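Vaciar la casa de mis padres, segunda parte

Septiembre de 2025

En la entrada anterior conté cómo fue lo de los libros: 483 en total, de los que me quedé con 69. Varias personas me han escrito para preguntar por el resto de la casa, así que sigo.

Después de los libros vino la cocina. Mi madre guardaba tarros de cristal desde que yo era pequeño, y los había en todos los armarios, también encima de la nevera. Llevé una parte al contenedor de vidrio y el resto se los quedó Sabina, que hace mermelada y los gasta todos los otoños. La vajilla buena la repartimos entre mi hermano y yo sin discutir, cosa que no esperaba. La de diario fue entera a la tienda de segunda mano que hay junto a la estación.

Lo que más tiempo me llevó fueron los papeles. Facturas de la luz de hace veinte años, garantías de electrodomésticos que ya no existen, cartas del banco sin abrir. Mohit me aconsejó hacer tres montones – guardar, destruir y dudar – y no tocar el tercero hasta el final. En agosto el montón de dudar ocupaba media mesa del comedor. Al final casi todo acabó en la trituradora, menos las escrituras, las cartillas de vacunación y una carpeta con las notas del colegio.

Los muebles fueron más sencillos. El aparador no cabía en mi piso ni en el de mi hermano. Lo anuncié a un precio normal y no llamó nadie; lo bajé a la mitad y se lo llevaron en dos días. El sofá lo recogió el ayuntamiento, con cita previa.

Con los juguetes tardé más de lo que pensaba. Hay que mirar que no falten piezas, tirar lo que está roto y juntar lo pequeño en un solo sitio, porque si no acaba en el fondo de una bolsa. Las pelotas las dejé con lo demás, entre los muñecos y los juguetes pequeños.

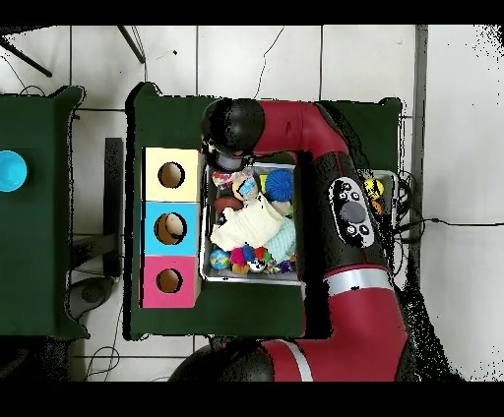 Lo que no volvería a hacer

Empezar por las fotos. Abrí el primer álbum una mañana y a la hora de comer seguía sentado en el suelo del pasillo. Las fotos, al final y con alguien más en la habitación.

Tampoco alquilaría el trastero. Pagué dos meses por guardar cajas que luego he tirado casi sin abrir. Si una caja no tiene sitio en casa, probablemente tampoco lo va a tener en primavera.

Y pediría presupuesto a más de una empresa para el vaciado final. La primera me daba fecha para tres semanas después y cobraba aparte la bajada por la escalera. La segunda lo incluía todo y vino a los cuatro días.

Queda el garaje. Mi hermano quiere quedarse con el banco de trabajo de mi padre y todavía no sabemos cómo sacarlo por la puerta.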